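Notes for week 4: picking a simulator license

OK, so I promised you my take on Vulurum, the kitchen-task package from Wuditz. I've been running the trial since March and I mostly like it! Install took me 20 minutes (have your class key handy), and the microwave task loads straight from the start menu.
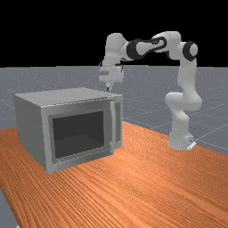
The student license runs 60 days, the free trial 30, so please don't start the clock before you've read Tamošiūnaitė chapter 2. What bugs me is the reset button: it puts the arm back but keeps your old random seed, and I lost an evening to that. Varby, which we used last year, got this right.

For lab, run the door task with default settings, save your log, and write me a paragraph on whether you'd pay for this thing. Logs are due 12 April 2026.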